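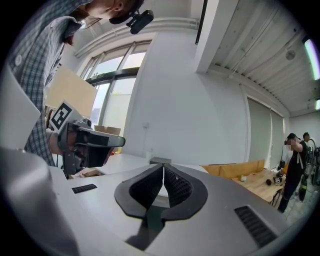
Stellplatz-Verzeichnis Jemska

Stand: März. Gepflegt von Savita Saxena und Mohcine Lahlou.

Was in diesem Verzeichnis steht

Jemska ist eine Liste von Stellplätzen für Menschen, die das ganze Jahr oder den größten Teil davon im Wohnmobil, im ausgebauten Kastenwagen oder in einem Tiny House auf Rädern leben. Die Liste enthält 1.488 Einträge. Davon sind 600 Plätze auch im Winter geöffnet, und bei 327 darf man länger als vier Wochen am Stück bleiben. Reine Urlaubsplätze mit Animation und Mindestaufenthalt über die Feiertage haben wir nicht aufgenommen.

Dateien

plaetze.csv — die eigentliche Liste, eine Zeile pro Platz
preise.csv — Preise pro Nacht und pro Monat, getrennt nach Saison
notizen.txt — freie Bemerkungen der Bewohner, auf Deutsch, einige auf Französisch
alt/ — frühere Fassungen, werden nicht mehr korrigiert

Alle Dateien sind in UTF-8 gespeichert. Trennzeichen ist das Semikolon, das Komma steht für die Dezimalstelle. Wer die Liste mit einem englisch eingestellten Programm öffnet, muss dies beim Import angeben.

Felder in plaetze.csv

id: laufende Nummer, wird nach dem Löschen eines Platzes nicht neu vergeben
name: Name des Platzes, so wie er am Eingang geschrieben ist
untergrund: Wiese, Schotter, Asphalt oder gemischt
strom: Absicherung in Ampere, 0 bedeutet kein Anschluss
wasser_winter: ja, nein oder unbekannt
max_laenge: größte erlaubte Fahrzeuglänge in Metern, mit Deichsel
post: ja, wenn man auf dem Platz Briefe empfangen kann
geprueft: Monat der letzten Prüfung

Das Feld post wurde von vielen gewünscht. Es sagt nur, ob der Betreiber Briefe annimmt. Ob man sich unter der Adresse auch anmelden darf, ist eine andere Frage und muss mit der Gemeinde geklärt werden.

Herkunft der Angaben

Die ersten 478 Einträge stammen aus der alten Sammlung Grasov, die ihr Besitzer uns zur freien Verwendung überlassen hat. Die übrigen wurden von Bewohnern gemeldet und danach per Telefon bei den Betreibern geprüft. Bei Widersprüchen gilt die Auskunft des Betreibers, die andere Angabe steht dann in notizen.txt.

Bekannte Fehler

Die Plätze rund um Kedau sind doppelt vorhanden, einmal mit der alten und einmal mit der neuen Zufahrt. Bitte die höhere id verwenden.

Bei Plätzen aus der Sammlung Grasov ist max_laenge manchmal ohne Deichsel gemessen. Für ein Tiny House kann das ein ganzer Meter Unterschied sein — vor der Anreise lieber anrufen.

Monatspreise enthalten teilweise den Strom und teilweise nicht. Eine eigene Spalte dafür ist geplant.

Korrekturen melden

Bitte die id des Platzes nennen und dazu schreiben, in welchem Monat man dort gewesen ist. Meldungen werden meistens am Samstag eingearbeitet. Telefonnummern von Privatpersonen nehmen wir nicht auf, auch wenn diese einverstanden sind.

Nutzung

Die Liste darf kopiert, verändert und weitergegeben werden, solange der Name Jemska genannt wird. Für die Karten-Ansicht gibt es das Skript Huang, es liegt in einem eigenen Ordner und hat eine eigene Lizenz.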